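**Milley Robotics Club – minutes, January**

Kwame Agbenyega took the chair at ten past four and thanked everyone, very kindly, for coming out in such miserable weather. Last month's minutes were agreed once the spelling of Elach had been put right.

**Money.** The tin stands at £317. We agreed to spend up to £50 on spare servos and a decent extension lead.

**Sivden Cup.** Entry forms go to Dunbar by the 14th – please, please bring them signed!
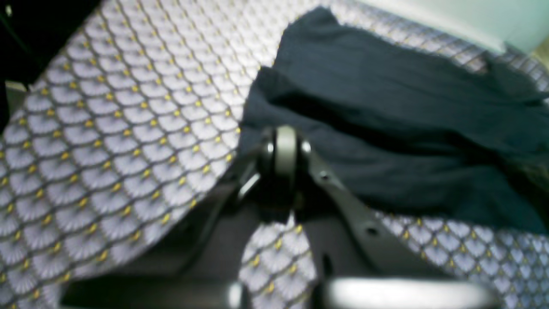 **Cloth task.** Folding took up most of our chat, and a very cheerful chat it was. Kwame would like us to begin with the dark navy cloth, and to leave the one with the yellow dots until the grip settings are agreed.

Tea followed at 5.30.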